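Home | Notebook | Bench Log | Stock | Contacts

2024-02-01

Glue day. Hide glue batch from January is done for, smells off and won't gel properly. Tossed it. New batch: soaked 14 hours overnight, strained, into the pot at 8. Kept it low this time. Last time it boiled over lunch and we lost the lot.

Clamps off the Lunard chair first thing. Back rail held, left arm didnt. Joint opened as soon as I leaned on it. Old glue still in the mortise, should have scraped it back further. Cleaned it out with warm water and a toothbrush, left it to dry by the window. Reglue tomorrow, no sooner.

Price table: top is cupped worse than I wrote down. 9 mm across the middle. Not planing it, there's not enough veneer on the edge. Damp towels underneath and wait. Pavithra Kurup thinks the old battens are doing it, screwed in tight with no slots so the boards couldn't move. Probably right. Took the battens off, kept the screws in a jar, marked P.
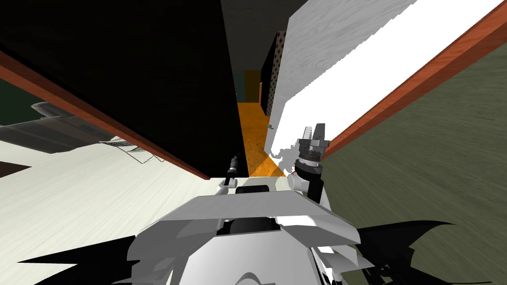 Still to do

- Slot the Price battens before they go back on. Long slots at the outer ends, snug at the middle
- Shellac is low. Oston quoted 340 for the big tin, seems steep, ask again or split it with somebody
- Droninska drawer runners: cut new ones from the maple offcuts, NOT the beech, beech is promised
- Sharpen the wide chisel, chipped corner, whoever did it please say so
- Lable the stain jars. Two dark browns on the shelf and I can't tell which is for the chair

Test strip on scrap: thin coat dried ok, second coat went cloudy. Room too cold I think, heater was off till ten. Try again in the afternoon with the door shut.

If the glue skins over add a splash of water and stir, don't turn the heat up. Lid on when you leave.

Last updated: Thursday, late afternoon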